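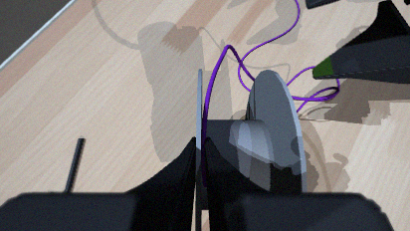

Folke Eklund, workshop columnist

Cable and spool jobs: what to check before you believe a gripper demo

I get asked every November which gripper a home workshop should buy for winding cord, and my answer stays the same: try it on something floppy first. Picking up a block tells you very little. A purple cable looping over a spool, with black fingers closed in from the near side and a second tool coming in from the right, is a much better test, even when it's only a simulation.

I've been comparing two sets of fingers, the Lokness narrow tips and the Rudd wide ones, first in the simulator and then on my own bench. My notes, for what they're worth.

Start with the spool on its side. Stood up on a flange it stays put and flatters everybody. Lying down it wants to roll, and you find out fast whether your approach is straight.

Narrow tips beat wide ones between flanges. The Rudd fingers are fine on rope and useless once there's a rim in the way. The Lokness pair got to the cord in 37 of 41 tries in simulation. On the bench I stopped being impressed after the first afternoon, when the cord slid out of the tips again and again. A strip of bicycle inner tube glued inside each finger helped more than any setting I changed.

Don't trust simulated cable. It bends where the software lets it bend. Real extension cord has a memory, and it will spring back toward whatever shape it spent the winter in. Uncoil yours and let it hang overnight before you test.

Check the view from the wrist camera before you buy a second one. The fingers take up a lot of it, and the far side of the spool is hidden just when you need it. I moved a cheap webcam to a shelf bracket off to the side and got more use out of that than out of the Iltthorpe depth camera, which cost me a good deal more.

Watch the shadows. One hard lamp throws a second cable across the table, and my controller chased it twice. Two soft lamps, one on each side, cured most of that. A matte board over shiny wood is worth trying too.

Slow down near the rim. I run the last 5 centimeters at the lowest speed the Girkusholm controller allows. It's dull to watch. It also stopped the spool getting shoved off the back of the bench.

As for whether any of this beats winding the cord by hand, elbow to palm, I haven't seen it yet. If your setup does it, send me the whole session, misses included, and tell me what cord you used.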